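The second shift at Penero

The coffee firm Penero has put robot arms into its tasting room, where the washing, measuring and laying out used to take up most of the morning. The people who work there have kept their jobs. What they do between seven o'clock and lunch has changed a good deal.
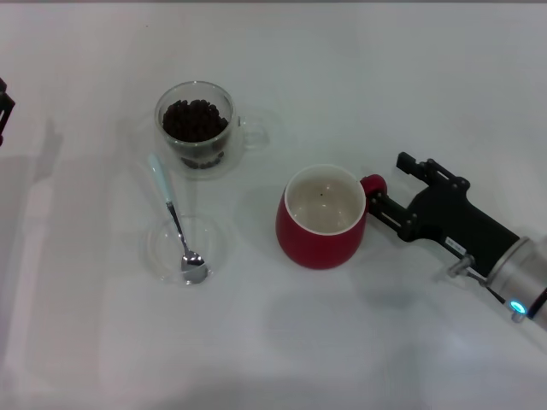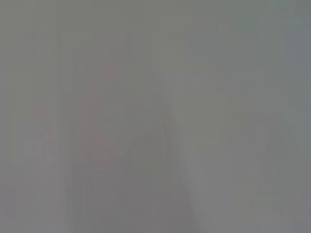
The tasting room is on the first floor of a converted warehouse on the Setgate estate, above the loading bay. Samples come up in the goods lift in paper sacks, and every one has to be roasted, rested, weighed, ground, brewed and tasted before the buyers will say yes or no to a lot. Last year the room dealt with 321 lots. The tasting itself is quick. A practised taster can get through a table in the time it takes most people to drink a cup of tea. The rest is carrying, wiping and setting things straight.

Penero had tried to cut that down before. There was a conveyor for a while, bought second-hand from a bakery, which shook the cups and was sold on. Then came disposable cups, which the tasters hated. When the management announced that they were going to try robots, the mood upstairs was flat.

The arms were set up by Gaillard, a small engineering company that had mostly worked on packing lines. Its engineers spent the first weeks watching and asking questions, some of which the staff found odd. Why does the spoon go on that side? Who decides which mug comes next? Often the answer was that it had always been done like that, or that the person who taught them did it that way. One taster says those weeks were the most useful part of the whole business, and that the room would have been better run afterwards even if the robots had never come.

Mugs have been the hard part. A sack is easy by comparison, and so is a tray. A mug has a handle, and the handle may be facing any direction, and the glaze is slippery. Glass is worse. The software that plans the movements, called Fumia, was changed again and again over the spring to deal with handles. Staff were asked to put things down just as they normally would, untidily if that was how they worked, so that the system would have to cope with a real table.

There are 2 arms now, and 80 mugs in regular use. The early part of the day belongs to the machines, more or less. Somebody comes in at seven, switches on, checks the water and stays within reach of the stop button. By the time the tasters arrive the first table should be laid. It isn't always. On a bad Tuesday in March the whole lot had to be done by hand, and several people remarked how quickly they got back into the swing of it.

The person who comes in at seven used to be the most junior in the room. That has turned round. Minding the arms takes some judgement, and it pays slightly more, so the early start has gone to people with years behind them. The juniors now start at nine and sit down to taste on their first day. In the old arrangement they might have washed up for six months before anyone asked their opinion of a coffee.

Not everyone thinks this is an improvement. Two of the older tasters argue that you learn a lot from handling the beans and rinsing the cups, and that a newcomer who has never laid a table won't notice when one has been laid wrongly. The firm has gone some way to meet them. Once a fortnight the arms are left off and everyone takes a turn at the whole job.

There are smaller complaints too. The arms are quiet but not silent, and the hum bothers people who like to concentrate. The radio has gone. The big table was moved to make space, and it now gets no daylight before noon, which matters if you are judging the colour of a roast. A lamp has been ordered.

On the other side, sore wrists are mentioned less than they were. The room used to lose people to that, usually in the busy months after the harvest samples came in. Nobody has been laid off, though one post that came empty in the winter was not filled, and the staff have noticed. They have asked for a written promise about the next one. The management says it is looking at the wording.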